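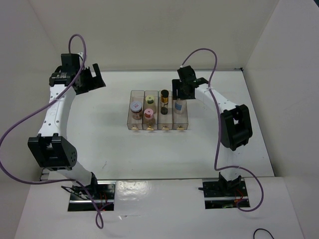

Two containers share the second compartment, with a pink lid in front and a yellow-green one behind.

The Narrow Bin Fix
By Ánh Đoàn

Kwadwo Akpalu had a deep cabinet above his stove in Jullton and could reach only the front six inches of it. Behind that were jars he had bought twice and a few he had bought three times. In January he took everything out and put it on the kitchen table, where it stayed for most of an afternoon.

"I found paprika from two apartments ago," he says. "I had moved it twice without opening it."

What went back in the cabinet went into bins. They were long, narrow and see-through, with the short end facing out and a handle on the front. You pull one forward like a drawer, take what you need and push it back. It suits any shelf deeper than your hand is long, and that covers most kitchen cabinets and a good many bathroom ones.

Daniyal Durrani sells storage goods at Yousafzai, a housewares shop with 2,062 items on its shelves. He says people tend to buy bins first and measure later. The number that matters most is the depth of the shelf with the door shut. A bin that is half an inch too long will keep the door open, and hinges on the inside of the frame can stop a bin from sliding out even when it fits. Measure the opening as well as the shelf.

Height is the next thing. Short jars are easy. Tall bottles have to clear the shelf above while the bin is being pulled and tipped a little, so leave an inch over the cap. If one bottle is much taller than the rest, give it the bin nearest the door edge, where there is more room to work.

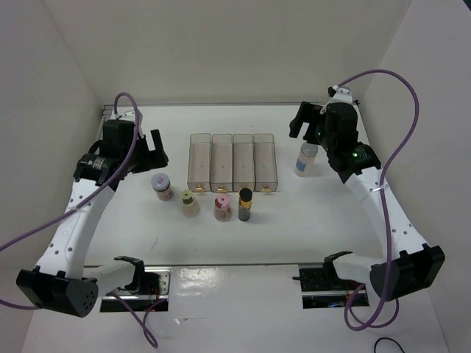 Jars with caps of different colors can be told apart from above.

Zeeshan Mohmand cooks for 20 people at a time in a rented hall kitchen, and he labels lids. On a low shelf or in a pulled-out bin the lid is what you see first. He writes the name on a strip of tape with a marker and puts the month he opened the jar on a second strip. On shelves above eye level he moves the name to the side of the jar - the lid is no use up there.

He also keeps bins loose. Two containers in a bin, one behind the other, is plenty if the front one gets used every day. With four, you are back to digging. Some bins in his kitchen hold a single bottle, and he leaves them that way.

Sorting can be as simple as you like. Akpalu groups by meal. Mohmand groups by how often he reaches for a thing, with salt and chili on the right because he is right-handed. Durrani keeps cooking jars and bathroom bottles in the same style of bin at home but on different floors of the house, and he recommends wiping the bins out with dish soap and warm water when they get sticky. Scouring pads will cloud the plastic.

Start with one shelf. Set the bins side by side with the handles facing out and use them for a week before buying more. Akpalu bought 6 and returned two. The pair he sent back would have gone under the sink, where the drainpipe was in the way.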